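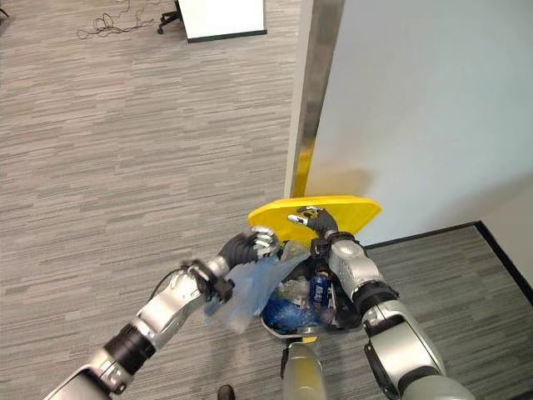
4.3 Setting up waste pickup rounds

Use this section to create a pickup round in Gusavix and assign it to a floor. You need Supervisor access. Rooms and bin points must already be entered in the site register (see 4.1).

Note: Sites moved over from the older Ackah scheduler keep their room numbers but lose their bin points. Enter the bin points again before you start.

4.3.1 Create a round

1. Open Schedules and select Rounds.
2. Select New round. The round editor opens with the name field active.
3. Type a name of no more than 28 characters. Do not use slashes or quotation marks.
4. In the Floor field, choose the floor the round will cover. A round cannot cover two floors.
5. Set the waste type to General, Paper or Food. Mixed rounds are not supported in this release.
6. Select Save draft.

The draft is listed in gray until it is published.

4.3.2 Add stops

1. Open the draft and select Stops.
2. Check each room to be visited. A round holds up to 16 stops. For a longer corridor, create a second round and link it under Follow-on.
3. Drag the stops into walking order, beginning with the room farthest from the service elevator.
4. For each stop, enter the liner size and the bin location, such as "by door" or "under desk." The location prints on the round card.
5. Select Check. Stops with missing data are marked in red.

Caution: Removing a stop also deletes its pickup history. To skip a room for a short time, set the stop to Paused instead.

4.3.3 Liner settings

Liner use is deducted from stock when a stop is marked complete. The default is one liner per stop.

1. Select Supplies, then Liners.
2. Enter the case quantity printed on the carton label.
3. Set the reorder level. The factory setting is 8 cases.
4. Under Change rule, choose Every pickup or When soiled. With When soiled, staff confirm each change on the handheld.

Note: The stock figure does not include opened cases kept on carts. At the Galtholm site, the first full count came to 3,773 liners against a lower figure in the system – the difference was cart stock. Enter cart stock separately under Adjustments.

4.3.4 Publish and print

1. Select Publish. The round becomes active at the start of the next shift.
2. To print cards, select Print and choose Card or List. Cards print two to a page.
3. Place the card in the holder on the cart.

Changes made after publishing do not reach a handheld until it is docked. Docking takes around 16 minutes if the room list has also changed.

4.3.5 Holiday schedules

Rounds run on every working day in the site calendar. For the December closure, open Calendar, mark the closed days and select Suspend rounds. Food waste rounds are not suspended by this command. Suspend them one at a time from the round editor.

If a round does not restart after a closure, confirm that its status is Published and that the Emard time clock link shows green. See 7.2 for link faults.

Section last revised 10th June.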